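How Do You Buy a Robot? (And Why It Takes So Long)

By Thanasis Rallis, for the Sanside Kids Tech Page

So you want a robot. Who doesn't. Maybe one that does dishes, or cuts up fruit for snack. Last May the Galside school kitchen wanted one too, and I got to help them plan for it. Here's how that goes, quick version.

First thing. You don't start with the robot. I know, boring! But start with the job. What do you want done? Write it on paper, one sentence. "Help in the kitchen" is too big. Does it wash? Carry? Wipe tables? Each of those needs a different machine, or at least a different hand.

The Galside kitchen wrote "pick up fruit and put it on a board." Good sentence. You can plan from a sentence like that.

Next, money. A budget is just a list of what you have and what you're going to spend it on. Like when you've got birthday money and you want a game AND a controller. If the game eats it all, no controller.

Robots work the same way. The arm is one price. The hand on the end is usually a seperate price. Then there's the stand it bolts to, the cables, the computer, somebody to set it up, and somebody to fix it when it breaks. It will break. Put that in the list.

Let's do a small one with points, so you can try it at home. You have 700 points.

Arm: 300
Hand: 100
Everything else (stand, cables, setup, fixing): what's left

How much is left? 300. Same as the arm! Grown-ups forget that line all the time and then the arm sits in a box.

Now say you fall in love with a fancy arm that costs 600. Hand is still 100. Add it up. You've got nothing for the stand and nothing for fixing. So, no fancy arm. Or save up longer. Those are your choices.

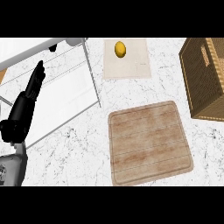 Trying things on a computer first saves a lot of money. It's called simulation, which is like a video game of your kitchen where the robot moves but nothing real can get smashed. Ask it things before you spend. Look at the arm on the left, black fingers pinched together, holding nothing yet. The lemon is on the cloth and the cutting board is closer to us, so can the arm get to both? And the basket is way over on the right side. Can it reach that far, or do you need a longer arm (more points!) or do you just move the basket? Moving a basket is free. Always check the free answer first.

Then think about the hand. Hands on robots are called grippers. Some are like two flat paddles, some have fingers that bend, some suck things up like a straw. A lemon is round and wants to roll. A cutting board is wide and flat. A hand that's great at one might be terrible at the other, so take your list of things and ask about every single one. Don't let anybody sell you a hand before they've seen the list.

Space next. Get a tape measure. Where does the arm bolt down? Is there a plug? When the arm swings, what does it hit? Who's standing there? At Galside the first spot we picked was right by the door, bad idea, kids come through there at lunch. We moved the plan to the back corner. On paper. Cost us one eraser.

Ask more than one shop. Galside asked Ververidis and they asked Rulton, and the two lists didn't match at all. One had the setup in the price and one didnt. So the cheap one wasn't really the cheap one. Grigoris Liapis from the kitchen went through both lists with a red pencil till they had the same lines on them. Do that.

Words to know
Budget: your plan for spending
Gripper: a robot's hand
Simulation: pretend version on a computer
Quote: a paper from a shop that says what it'll cost
Spare: an extra part you keep for when one breaks

Your turn. Pick one job at home. One sentence. Draw the counter or table from above, draw where the robot goes, draw a line for how far it reaches. Then do your 700 points, and leave some for fixing. If you run out, change the plan and go again. We did ours four times.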